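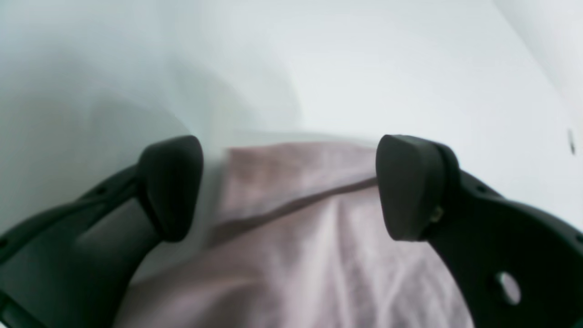
I have been folding T-shirts the same way since college, and in January I finally measured how bad the results were. The stack on my shelf leaned to the left, the shirts at the bottom had a crease running through the chest, and the widths varied enough that the drawer would not close on the thicker ones. The drawer is a Lukholm, the shallow one from the bedroom line, and it is less forgiving than the open shelf I had before.

The rest of this post covers plain cotton jersey with short sleeves. Long sleeves and anything with a collar behave differently and I have not worked out a method for them that I like.

The surface comes first. I used to fold on the bed, where the mattress gives under your hands and the bottom layer of the shirt moves separately from the top layer. You end up with a fold that looks straight from above and has a ridge inside it. A hard table fixes most of this. It should be smooth enough for the cloth to slide when pulled, and clear for at least the full width of the shirt with the sleeves out. I wipe mine down before starting. Light tables show lint, dark tables show dust, and either one transfers to the shirt.

Next is spreading. A shirt that comes out of the basket is usually a lump with one edge showing. The quickest way in is to pinch a raised bit of cloth, lift until something recognizable appears (a sleeve or the hem), and work along the edge from there. 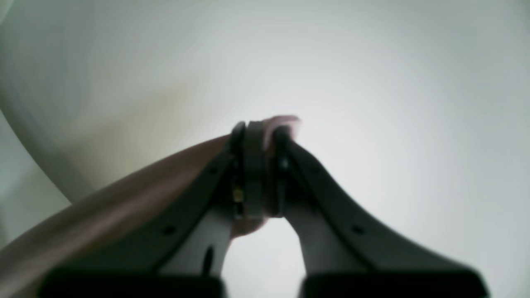
Pinch size matters more than I expected. If you take a large handful, you pick up both layers plus whatever is bunched beneath them, and the whole lump travels with your hand. A small pinch close to an edge gives you one layer or two, and you can feel which. On thin jersey I roll the cloth slightly between thumb and finger: two layers slide against each other, one layer does not.

Once both shoulders are located, hold one in each hand and let the shirt hang for a moment. Gravity does a fair amount of the straightening. Then lower it hem first and draw it toward you as the rest comes down – the drag against the table takes out the big wrinkles. The small ones need a flat palm, moved from the center line outward.

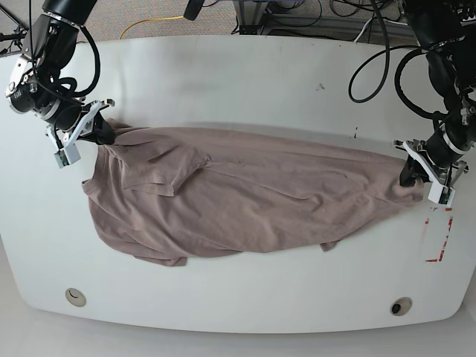

Pulling is where I went wrong for years. My habit was to grab the two ends and stretch until the shirt looked flat. Jersey gives, so the edge between your hands does go straight, and everything else stays as it was. A twisted end is the worst case. With the fabric knotted up at one side, as on the mauve-brown shirt, the body tapers toward the twist and the creases run diagonally along it, and a sleeve can be lying folded over on top the whole time. More tension only sets those creases harder. Let go of the twisted end, open it up, find the corner that belongs there, and pull again lightly.

After that the fold itself is short work. Sleeves and sides go in to a fixed width. I cut a template from the side of a Girwood carton, 2 inches narrower than the drawer divider spacing, and I leave it on the shirt until both sides are in. Then the bottom comes up, and the bundle is folded once more so it can stand on its edge.

I refolded 20 shirts this way. Of those, 19 stood up in the drawer without support. The remaining one is a heavy Macedo shirt with a stiff print across the front, which springs open whatever I do, so it hangs in the closet now.

I also tried a Flerkov folding board for a week. It is fast and the widths are consistent, but it needs a shirt that is already flat, and getting the shirt flat is most of the labor. The board is back in its box under the bed. The carton template is still on the table, with one corner starting to bend.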